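I did my whole medical assistant certificate from home, and my desk looked like a drugstore had tipped over on it. A few things got me through without losing my mind (or my flash cards).

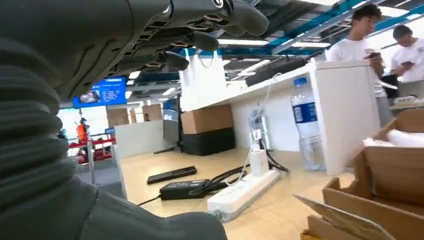
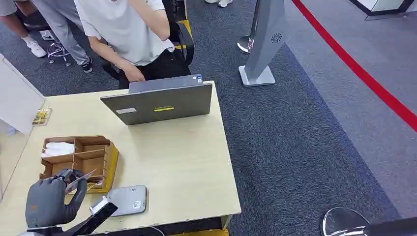
Start with the study spot, even if it's one end of the kitchen table. I wiped mine down every night and put everything back in the same place, so mornings were just coffee and anatomy. Stickers on the lid are my favorite trick! A laptop with a little yellow label on it is easy to pick out at clinicals when half the class owns the same gray one. I put my student number on mine, 501.

**Flash cards.** Cut index cards in half and keep the drug names in an old recipe box. I made 1000 of them, which was way too many, but I still remember my beta blockers.

**Scrubs.** Wash them inside out in cold water. Pen marks come out with rubbing alcohol if you dab and don't rub. My classmate Kastriot Dumitrescu rubbed, and he wore a blue cloud on his pocket until August.

**Practice bandaging.** Two rolls of elastic wrap and a patient kid will do. Roll them back up tight as soon as you're done.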